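Filed under: Arms and Grippers > Faults and Safety
Started by zandmont_karim, April, 9.40 pm

zandmont_karim: Loving this two-arm desk-tidying job, but I've hit a proper fault! The left gripper closes on the juice bottle and then ignores the open command. 300 runs without a hiccup, then 2 lock-ups in one evening. Same pen cup, same scissors, same bottle every time.
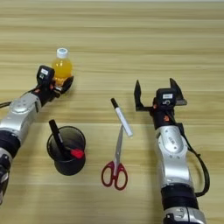
What I've tried so far

New cable, fresh calibration, slower close speed. It still sulked on the next go. Stop button works, thank goodness.

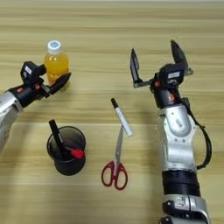
Left gripper at the bottle, right one open.

kjell_l: Brilliant project! My money's on the force limit. Squashy bottle, the fingers never reach their target, and the motor cuts out to save itself.

nasrin_m: Don't agree, Kjell. A cut-out would show in the log. I'd look at that loop of cable by the forearm, mine snagged at full reach. And please keep your hands away while it's stuck, Karim, it can let go with a real snap.

zandmont_karim: Log shows error 724 both times, whatever that is?

kjell_l: Overload on my Sundqvist board! Ha!

nasrin_m: On mine it's lost comms, so check your own manual first :)
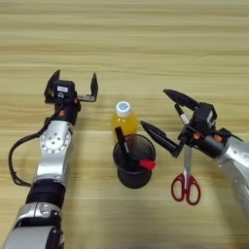 Both grippers open, bottle behind the pen cup.

zandmont_karim: Will dig the manual out tonight. Can't wait to get it going again!

Contact the moderators | © Erkholm Robot Forum | Back to top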